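Pinza Fivari de dos dedos: notas tras un mes en el banco

Llevaba desde noviembre con la pinza Fivari montada en el brazo y sin escribir nada sobre ella. Dayana Villca me pidió por correo mis impresiones antes de decidir si compraba una para su taller, y como la respuesta se me alargó, la publico.

El kit llega en una sola caja: pinza, brida de acoplamiento, cable de control, dos juegos de yemas de goma y una licencia de software de doce meses. Lo vende Larnmont por 2.000 euros. Sin licencia cuesta 800 menos, pero entonces hay que escribirse el controlador a mano, y la documentación del protocolo está incompleta. Faltan los códigos de error del grupo de corriente y la tabla de registros no coincide con el firmware que traía mi unidad. Gilberto Bermúdez, del soporte de Larnmont, me mandó la versión corregida en una tarde.

Montaje. La brida encaja sin adaptador en mi brazo. Los cuatro tornillos son M5 y vienen con fijador aplicado, así que conviene presentar la pieza en seco antes de apretar. El conector queda orientado hacia la muñeca y obliga a dejar un bucle de cable más largo de lo deseable. Con el giro de la última articulación pasado cierto ángulo, el bucle tira. Lo resolví limitando el recorrido por software.

Calibración. El asistente pide cerrar, abrir y volver a cerrar con una pieza de referencia que no se incluye. Usé un taco rectificado que tenía en el cajón. La apertura máxima medida fue de 100 mm, igual que en la hoja de características. El cero se desplaza algo con el uso continuado; recalibrar al empezar cada sesión basta para mi caso.

La tarea con la que evalúo cualquier pinza es siempre la misma: una bandeja metálica llena de objetos mezclados que hay que sacar uno a uno y repartir en cajas de colores, cada una con un agujero circular en la cara superior. El agujero penaliza mucho la orientación. Una pieza agarrada de lado no entra, y una pinza que abre demasiado al soltar choca con el borde.
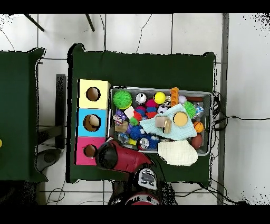

Última modificación de esta página: noviembre, 18:40 h

Resultados por tipo de objeto, con la fuerza al 60 % salvo que indique otra cosa.

Bolas de pinchos. Agarre bueno. Los pinchos ceden y reparten la presión, y el umbral de contacto salta a tiempo. La verde grande es la más incómoda por diámetro: hay que centrarla bien o rueda contra el borde de la bandeja.

Bolas lisas. Peor. Con las yemas de serie resbalan si el cierre no pasa por el ecuador. El segundo juego de yemas, más blando, corrige casi todos los fallos y debería ser el montado de fábrica.

Latas cilíndricas. De pie, sin problema. Tumbadas, dependen de que los vecinos dejen sitio a los dedos.

Bloques pequeños de madera. Correcto incluso cuando están apoyados uno sobre otro, aunque a veces se lleva los dos. El software no distingue una pieza de dos, solo informa de la anchura final.

Tela y plástico transparente. La tela gofrada sale bien pellizcando un pliegue, con la fuerza al mínimo. El envoltorio transparente sigue siendo el punto débil, pero ahí el fallo es de percepción: la cámara de profundidad da huecos y el planificador elige mal la altura. No se lo apunto a la pinza.

El software, Amo, es lo menos pulido del conjunto. La interfaz gráfica ocupa media pantalla con un visor 3D que no se puede cerrar. La API de Python, en cambio, es corta y razonable. Eché en falta una llamada bloqueante con tiempo de espera; la escribí yo y se la pasé a Nayeli Chávez, que mantiene el paquete Adugna de utilidades y ya la ha integrado.

Ruido: audible en el cierre rápido, tolerable en un despacho. Temperatura de la carcasa: tibia al tacto tras una hora de ciclos seguidos.

A Dayana le contesté que sí, con el kit completo y el segundo juego de yemas puesto desde el principio. Para piezas lisas y pesadas esperaría a probar la versión de tres dedos, que Larnmont anuncia sin precio. Si alguien la tiene ya, le agradecería el dato del par de cierre en los comentarios.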